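Simulation and Planning Software: Gallery
Prolport Institute, Warisberg
Dec 18, 2025

The Simulation Group develops the planning and perception software used on the Mulligan kitchen manipulation platform. Every software release is tested in rendered kitchens before it is approved for the laboratory at Ukton. The current test suite contains 2,000 kitchen layouts, drawn from 30 base room plans. Wall finishes, window styles and frame colors are varied independently of the room plan, so that the perception module is evaluated on backgrounds it was not trained on.

The group is led by Eimear Rafferty. Scene generation is maintained by Daithí Ó Flaithearta, and the motion planner by Miroslava Sydorenko.

Rendered background from the test suite: two windows set in a white tiled wall, one with a dark brown frame and light gray panes, the other with a navy blue frame and dark panes.

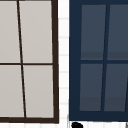
Layouts that produce a planning failure are returned to the suite with a fixed random seed and are run again with each nightly build. Requests for access to the scene generator should be sent to Eoin Dolan and should state the planner version in use. Applications are reviewed within 12 working days.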